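Skip to content

Panley Letters
README for the transcribed mission newsletters, release 9
January 24, 2018

3 comments | Share | Print

What this is

Panley Letters is a set of 825 newsletters and prayer letters sent home by a small inter-church mission, typed up so they can be searched by people who don't enjoy mimeograph purple. The mission worked mostly out of a rented house in Skadinau, with a second station at Maldonado that opened in July of one year and closed, according to the letters, "for a season." The season is still going.

Each letter is one plain text file. A separate table lists the sender, the station, the date as printed, and whatever we could work out about the date as meant. These disagree more often than you would hope from people who preached on punctuality.

Where it came from

The originals sat in the vestry cupboard of the Panley chapel, in hymnbook boxes. Stamatia Vasilakis sorted them by station, then re-sorted them after finding that Skadinau letters were sometimes mailed from Maldonado by whoever had stamps. Fitriani Goh and Darius Urbonaitė did the typing. I wrote the scripts, and this file, and I take the complaints.

We had permission from the mission's remaining board to publish everything except 113 letters that name converts or their families. Those are held back entirely. We tried blacking out names first and gave it up: in a village with one baker, "the baker's eldest son" is a name.

What's in the files

letters/ has the text, with the original spelling. If a missionary spelled Habakkuk three ways on one page, you get all three.

table.csv has one row per letter. Columns are id, station, sender, date_printed, date_guess, scripture, and notes.

scripture is a list of the passages quoted or cited, in the order they appear. It was pulled out by Skuller, our own little reference finder, and then read over by a person. Skuller knows the usual abbreviations. It also believed for a long while that "Mark 10" was a verse when it was a request that Mark be sent ten dollars. We fixed the ones we saw.

notes is where Darius put things that had no column. Some of them are useful.

What to be careful about

These are fundraising letters. They were written by tired people to the folks paying the rent, and they read that way. Crowds are large, roofs leak in the month before the roof appeal, and the truck is always the Lord's truck until it needs a clutch. Please don't use attendance figures from this set as attendance figures.

The people being preached to hardly ever speak. When they do, it is in translation, in a missionary's memory, and usually in agreement. Danai Karamanlidis, who grew up near Skadinau, read 30 of the letters for us and marked the place names and customs that were wrong. Her corrections are in corrections.txt and the letters themselves are unchanged. She was polite about it in writing.

Some of the language about other faiths is unkind. We left it in. If you plan to read letters aloud at an anniversary supper, read them to yourself first.

Dates before the move to the typewriter are the weakest part. Anything in date_guess with a question mark was worked out from Easter, harvest or the price of kerosene.

Changes in this release

- Scripture column redone from scratch. Psalm numbering now follows the English Bibles throughout.
- Two letters turned out to be the same letter with different weather. Both kept, cross-referenced in notes.
- Removed a recipe for fig preserves filed as a letter. Put it back after three people wrote in. See extras/.
- Line breaks inside hymn quotations restored, thanks to Tassanee Boonyarit, who sings alto and could tell.

Using it

Free for study, church use and family history. Please credit Panley Letters and say which release. If you find an ancestor, we'd be glad to hear. If you find an ancestor behaving badly, we'd still be glad to hear, but we won't take the letter down for it.

Corrections go to the address in contact.txt — one letter id per message, please, or I lose them.

Get new releases by email. We send few, and you can unsubscribe at any time.

This site uses cookies to remember your text size. OK

Contact | © Panley Letters | Back to top

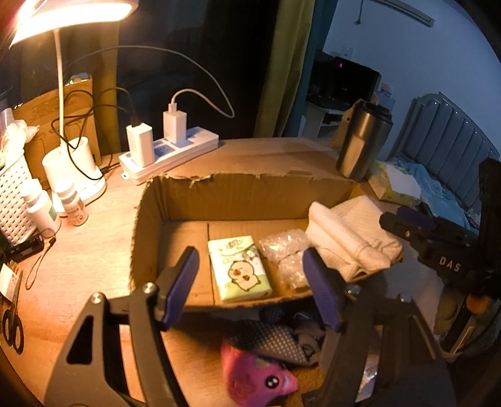 Desk lamp and power strip.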